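Against the Single Shrinkage Figure
Damir Radulović
3/3/23

Most care labels and nearly all purchase specifications state shrinkage as one number. The number is a percentage, it refers to length and width after a stated wash, and it is treated by buyers as a property of the cloth. I think this practice should end, at least for garments that combine a plain panel with a gathered one, and I think the trade already has the data it would need to end it.

Consider how the figure is obtained. A flat specimen is marked, washed, dried and measured. The specimen has no seams, no elastic and no stitching under tension. The result is repeatable, and for yardage sold by the bolt it is the right test. A finished pair of trousers is a different object. The leg panel behaves much like the specimen. The waist does not, as it is an assembly of cloth, thread and elastic, each with its own response to heat and water.

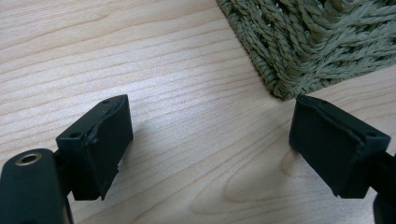 Light-colored tabletop with green woven mat.

When the three responses are close, no one complains. When they differ, the waist puckers unevenly, the side seams twist, and the customer reports that the trousers "shrank." The mill is then asked to explain a fault in its cloth that the cloth does not have. I have read enough of these complaints to stop believing that the single figure is a harmless simplification. It assigns blame in advance, and it assigns it to the party least able to correct the problem.

The usual defense is cost. Testing an assembly takes longer than testing a specimen, and the result applies to one style only. Duván Usuga, who buys for Lastdale, has put this to me several times, and his arithmetic is sound. A small maker with 66 styles in a season can't run a full wash series on each. But the proposal is narrower than that. Only styles with an elasticated or shirred section need a second figure, and at Lastdale in May that was 15 styles. The second figure can be taken from a sewn strip instead of a whole garment – the same elastic, the same thread, the same number of rows.

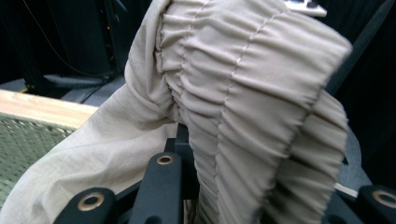
Soft Goods Measurement Group, Plamis
Notes and Opinion

A second objection is that customers will not understand two numbers. This may be true, and it matters less than it seems. Care labels already carry symbols that few people can read in full. The second figure is for the buyer, the cutter and the person who drafts the pattern. A cutter who knows that the waist strip loses more than the panel can add length to the casing. A cutter who has only the panel figure has to guess, or learn from returns.

Yanling Kong has argued that the correct remedy is to preshrink everything and drop the figure altogether. I don't agree. Preshrinking moves the problem to the elastic, whose recovery falls with each hot cycle, and it uses water to produce a result that a better pattern would give for nothing. It is defensible for heavy cotton. For thin summer cloth it is wasteful.
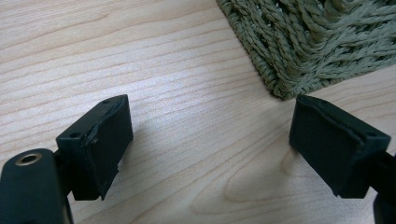 Measurement conditions deserve the same attention as the figure itself. The current wording asks for a "smooth, flat surface" and leaves the rest to the laboratory. A light wooden tabletop meets that wording and is perfectly adequate for laying out a sewn strip, provided the strip lies entirely on bare wood. A woven article lying on the same table is another matter, and the strip should be kept clear of it, as a textured base holds gathers open and lengthens the reading. Berisha's house method says so in one sentence. The general method should adopt that sentence, along with a fixed rest period before measurement and a stated tension of zero.

My preference is for a two-line entry: panel figure, assembly figure, each with its wash conditions. Where there is no gathered section, the second line is left blank. Plutard has used a similar layout in its internal sheets, and Štěpánka Matoušek's draft revision follows it with minor changes to the order of the columns. Comments on the draft should go to her and should cite the clause number.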